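Bronura Kitchen Arm Simulator – Set-up Guide
Section 6: Recovering from a protective stop near the counter

6.1 When to use this section

Follow these steps if the run halts and the status bar shows code 122 (contact predicted, counter surface) or code 722 (joint limit reached while clearing a fault). Both codes can come up in the same run. If you see any other code, go to the fault table at the back of the guide.

Code 122 is raised when the planned path would take any part of the gripper through the counter. The usual cause is a wrong counter height in the layout file. The kitchen layouts that ship with Bronura measure height from the floor, but layouts imported from Nerker measure it from the top of the cabinet base. If the offset isn't entered at import, the arm plans its reach too low.

6.2 Before you start

Check whether your session is linked to a physical arm. The link indicator is at the top right of the control panel. Green means linked, grey means simulation only.

CAUTION: If the indicator is green, press the emergency stop on the physical arm and unlink the session before doing anything else. Commands sent during recovery will move a linked arm. Keep people out of its reach until the session is unlinked.

Save the log. Restarting the planner clears it.

6.3 Checking the position of the gripper

1. Leave the run halted. Do not press Resume.
2. Switch to the counter view and bring the gripper to the centre of the window.
3. Turn on Clearance in the overlay menu. The reading is taken from the lowest point of the gripper to the counter surface.
4. Compare the reading with the minimum clearance set for your task. If it is lower, or is a negative number, the counter height is wrong.

With the overlay off, a low gripper can be hard to judge by eye, particularly over a dark stone finish.

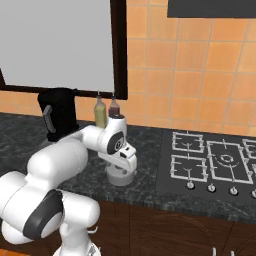 Figure 6-1. Gripper low over the counter, between the coffee machine and the cooktop.

Look at the elbow and forearm as well as the gripper. A fault raised at the gripper doesn't mean the rest of the arm is clear, and the planner reports only the first contact it finds.

6.4 Backing the arm out

1. Set jog speed to 5 per cent.
2. Select Tool frame, then jog straight up until the clearance reading turns green.
3. Select Base frame and draw the arm back from the counter. Keep the wrist above the tallest object on the worktop, bottles included.
4. If code 722 appears, stop jogging. Reverse the last move, turn the elbow joint away from its limit and try step 3 again.
5. Choose Home.

Note: Do not use Home as the first move. It takes the shortest joint path and may sweep the forearm across the counter.

6.5 Correcting the layout

1. Open the layout file and find the counter height entry.
2. Enter the offset for the source of your layout. For Nerker imports, this is the height of the cabinet base.
3. Save and reload. The old height stays in memory until the layout is reloaded.
4. Run the path check at low speed before restarting the task.

If code 122 comes back after the reload, check the tool length. A gripper swapped in the model without changing its tool file gives the same fault – the planner is still using the old length.

CAUTION: Do not clear the fault by turning off collision checking. The setting is stored with the task and carries over when the task is sent to a physical arm.

6.6 Reporting a repeat fault

Send the saved log, the layout file and the tool file to your site administrator. For Sosness sites, address the report to Yanti Nair. Include the code and the last clearance reading.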